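Home & Family | Product News

LOVVILLE: Lenden has added a sorting set for building blocks to its Clillus line of playroom storage. The set has three open plastic bins in white, yellow and dark teal. It goes on sale in December.
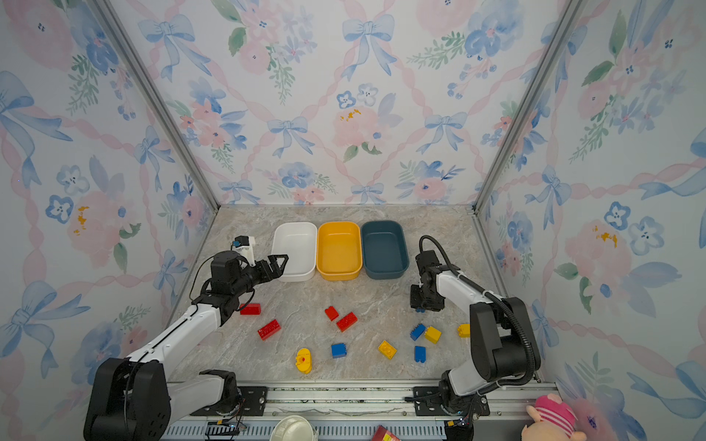

The three Clillus bins, side by side.

The bins have rounded corners and can stand in a row on a floor or a low shelf. Lenden suggests one color of block per bin, with names or labels left up to each family.

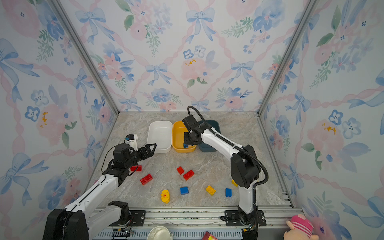

Iolanda Brito said her children put blocks away faster once each color had its own place, and that she would still like lids.

Lids are planned for next year. The first run is 1000 sets, sold through Lenden and the Türkmen stores.

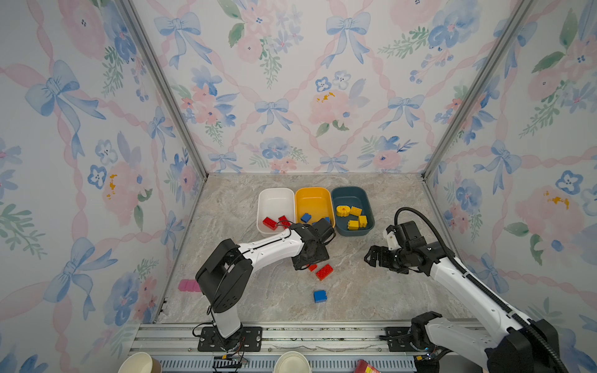
Each order comes with 2 sheets of blank labels. Blocks are not included. Store staff can take questions from 9 in the morning.

2 comments | Share this story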